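Jobs > Retail and Warehouse > Part-time

Stockroom and Counter Assistant, Galell Hardware & Craft Supply

Galell is looking for a part-time assistant for its Pluvska Street store. The job is split between the stockroom and the front counter, and most weeks you will do some of each. Hours are 23 a week, over four shifts. Early shifts start at 6:30 a.m.

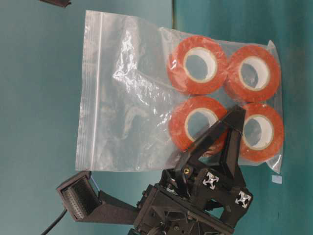
You will check deliveries against the order sheet, price new stock, refill the shelves and serve customers. The store carries 1458 product lines, and we don't expect you to know them on day one. You will need to lift boxes, use a step stool and stay on your feet for most of a shift.

Experience in a store or warehouse helps but is not required. We do ask for clear handwriting – the returns book is still on paper – and basic math.

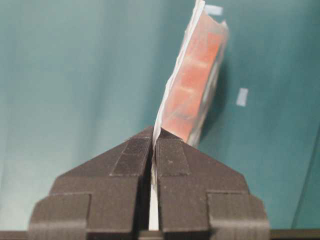
Pay is $436 a week before tax, with paid breaks and a staff discount after the first month. Parking is behind the building, and the Davotari bus stops across the street.
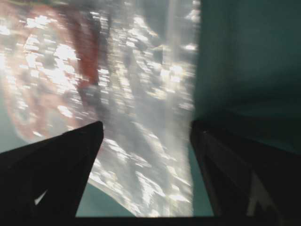 Bright, shiny surface against dark teal.

Training takes place on the job during your first four weeks. You will work alongside someone from the stockroom until you are comfortable handling a delivery alone.
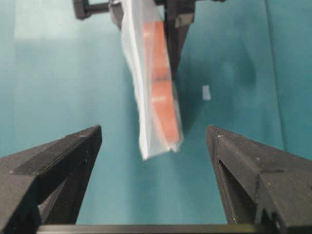
Daiane Trindade says the early shift took her a while to get used to, but she now prefers it and is home by lunch.

To apply, bring a resume to the counter or mail it to Galell, Delić Building, Pluvska Street. Please include the shifts you can work. Applications close at the end of January.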